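Plesora grip-hold module for service robots
Stock and compatibility page, last revised 29 Aug 2019

Read this before you order. We sell the Plesora module and we think it is worth having on the right machine, but we have also had one fail on us in a way the maker's own leaflet says can't happen, and we would sooner lose the sale than have you find out with something heavy in the hand.

Bags and bottles are the loads most buyers ask us about.
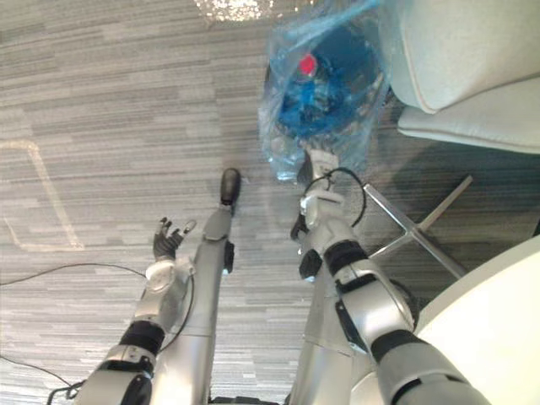
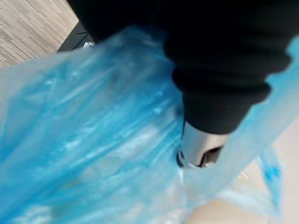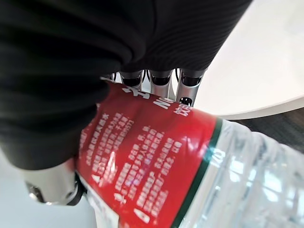 The Plesora is a small board that sits between the arm controller and the hand. Its one job is to keep the fingers closed when the controller stops talking to them. Without it, most hands of this class either freeze or go slack when the signal drops, depending on who wrote the firmware. With it, the hand is supposed to hold its last grip force until the arm is back or until a person presses release.

Supposed to. In January our test unit let go during a signal drop. The load was a bag of groceries, the floor was carpet, and no harm was done beyond a split carton. The status light stayed green the whole time. We pulled the log and found the module had recorded a successful hold for the full 25 seconds, though the hand had opened after four.

We sent the log to Idetby, who make the thing. Their first answer was that we had wired it wrong. Their second answer, after Ákos Vida from our bench had rewired it in front of them on a call, was that thin plastic is "outside the intended load profile." We could not find that phrase, or anything like it, in the manual we were shipped. It has been added to the current one.

What we think is going on

The module does not measure grip. It measures motor current and works out grip from that. On a rigid load the two track each other well enough. On a bag they don't. The film bunches up, the fingers meet resistance early, the current rises and the module decides it has a firm hold. Then the folds slip past one another and the current falls, and firmware 3.1 reads that fall as the load having been set down. So it opens the hand.

Bottles are a milder version of the same trouble. A full one with the cap on is fairly stiff. A half-empty one gives under the fingers, and we have seen the current wander enough to worry us, although we haven't had a drop.

Idetby says firmware 3.2 fixes this. We have run 3.2 through 241 forced signal drops with bagged loads and had no releases. That is better than we expected. It is also one module, on one arm, in one workshop – and the old firmware did plenty of clean holds before it did a bad one. The "never drops" line on the maker's box should come off.

What we sell and on what terms

Module with 3.2 already loaded. We check the version ourselves before it goes out and write it on the bag label. If yours arrives with anything older, send it back at our cost.

Rated for 3000 hold cycles. The figure is Idetby's. We have not come anywhere near it and can't vouch for it.

Fits the Bíró hand, both sizes, and the Tata hand with the adapter lead (sold separately, and yes, we think it should be in the box). Gloved or sleeved hands are fine so long as the fabric is kept clear of the finger joints.

Owners of older units can update over the service port. It takes a few minutes. Do it with the hand empty, and power the arm down fully afterward. A soft restart leaves the old hold table in memory, which caught us out the first time.

Not suitable for

Glass, hot liquids, anything carried above a person, or anything you would be upset to see on the floor. The module is a backup to a working controller. If your arm loses signal often enough that you are shopping for one of these, look at the cabling first. We have talked several customers out of a purchase that way.

The green light

Treat it as a power light. On 3.1 and 3.2 alike it tells you the board is awake and nothing more. Idetby calls it a hold indicator. We have asked them to stop – no reply so far.

Returns accepted on unused modules with the seal intact. For a module that has released a load unexpectedly, please don't reset it. Unplug it, keep the log, and write to the bench with the firmware version and what the hand was holding.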